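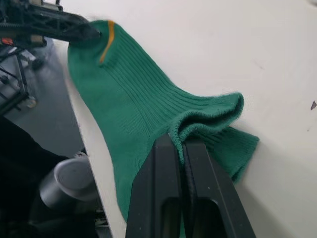 The green one, with the stripe at the toe.

Velimir Petkov sold socks out of two rooms above the tire shop in Plivlow. The front room had the table, and the back room had the boxes. He had bought the stock from the Vasić mill when it closed, and the price had been good on the condition that he take everything, including what was in the bins by the loading door. The things in the bins had never been paired.

He hired me in October. I had answered a card in the window of the bakery. It said SORTING, PATIENCE, CASH, and gave a phone number.

"You know socks?" he asked me.

"I wear them."

"Good enough," he said, and he gave me a chair.

The work went like this. You took a sock out of the bin and laid it flat on the white table. You opened the cuff and looked inside for a dropped stitch or a loose end. You ran your thumb along the ribs. Then you turned the toe toward the window and checked the stripe, if it had one. A good sock went to the left to wait for its mate. A bad one went into a flour sack on the floor, and at the end of the month a man came from Hotov and took the sacks away for stuffing.

Velimir paid by the pair. I learned to want pairs. Gray was easy, there was always another gray. Brown was easy too, once you understood that there were two browns and stopped trying to marry them. By the second week I could do 76 pairs before lunch, and he wrote the number on the wall in pencil, next to other numbers in other people's handwriting. I never met those people.

The green sock came up on a wet afternoon, from near the bottom of the third bin. I laid it down and opened the cuff. The inside was fine. The ribs were close and even. At the toe there was a narrow stripe, orange or yellow depending on how you held it, and the stripe was crooked. It began wide at one edge and thinned down to a point, like something that had been started and then let go.

I put it in the sack.

Velimir was doing his accounts at the other end of the table. He got up, took it out of the sack, and laid it in front of me again.

"That's a fault," I said. "The stripe doesn't go around."

"It's a Zekura."

I waited for him to tell me what that meant. He sat down and finished a column first.

Zekura was a pattern, he said. The mill had made it for one winter. The stripe was meant to run out like that, on the left sock one way and on the right sock the other way, so that when you stood with your feet together the two points leaned toward each other. The shops had sent them back. People thought they were mistakes. The mill had knitted 300 pairs and sold very few, and the rest were supposed to have been unraveled for the yarn.

"Who thought of it?" I said.

"My wife. She worked on the machines."

I had not heard him mention a wife. There was one cup on the shelf over the sink.

"Do you want me to look for the other one?"

"I want you to do the bins in order," he said. "If it comes, it comes."

So I did the bins in order. The green sock lay on the windowsill. When I was tired of gray I looked at it. I finished the third bin and began on the fourth, which was all children's sizes and went slowly, and then the fifth. Twice I found something green and both times it was the wrong green. One was nearly right, but it had no stripe, and the heel was square.

Winter set in. The tire shop got busy and the floor shook all day. Velimir sold 500 pairs of gray to a hospital and bought a better lamp for the table. He added my name to the wall over my numbers, spelled wrong, and I left it.

There was a second Zekura in the seventh bin. I knew it before I had it all the way out. I laid it flat, opened the cuff, looked inside, felt along the ribs, and turned the toe to the window. It was sound. The stripe ran down and to the left.

I got the other one from the sill and set it alongside. That stripe ran down and to the left as well.

Velimir came over and stood behind my chair. He moved one sock a little, then moved it back.

"Same foot," I said.

"Yes."

"There are two more bins."

He picked up both socks, laid one on top of the other, and folded the cuffs over together the way we did with a pair. Then he took the pencil and went to the wall and added one to my count for the day.

"They're not a pair," I said. "You don't have to pay me for that."

"Start the eighth after lunch," he said. "There's soup."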